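Posted by temora_tinkers
Saturday, 9:40 am

1/ At the Hesero open day. Small building, free coffee, 27 of us on folding chairs. Posting as I go so excuse typos

2/ They do home robots. Most of the teaching happens in a simulated house before a real arm gets to try anything. The sim is called Dandus. Big screen up front, engineer driving

3/ First demo is the living room. Couch, pillow, gripper. Job is to pick up the pillow — harder than it sounds, soft stuff is a pain to simulate

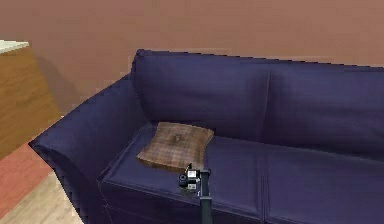
Gripper over the left seat cushion, plaid pillow just behind it.

4/ Asked how many practice tries a job like this gets. 1,308 for the pillow so far. They keep every one, even the embarassing ones

5/ Guy behind me wants to know if it folds laundry. No. Next question, also laundry

6/ They let us pick what to look at next. Kids' row yelled TRASH so we're at the bin now

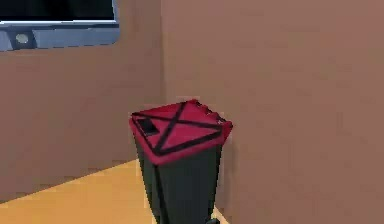 Filed under: Demos

7/ Red lid, big black X across the top. Tucked in by the corner, walls on two sides. I asked if tight spots like that are hard for an arm to get into. Engineer said yes, very, and brought up a chart I could not read from row four

8/ Same house can be reloaded with the furniture moved. 371 layouts right now. Ríos, their partner shop, draws the furniture

9/ Would of liked more time on the questions part. Got one more in: does it work with the lights low? "Ask us in June"

10/ Next session is at 2, they cap it at 100 people. Parking on the side street, not the lot. Going to find lunch

Comments (3)

pdx_marlow: is the 2 pm one the same demos or different

quietgears: 1,308 tries to pick up a pillow, I feel better about my kids

benchvise: did they say what arm they use for the real thing? couldn't find it on thier site

We use cookies to keep you signed in and to measure traffic. By continuing you agree to our cookie policy. Accept | Manage settings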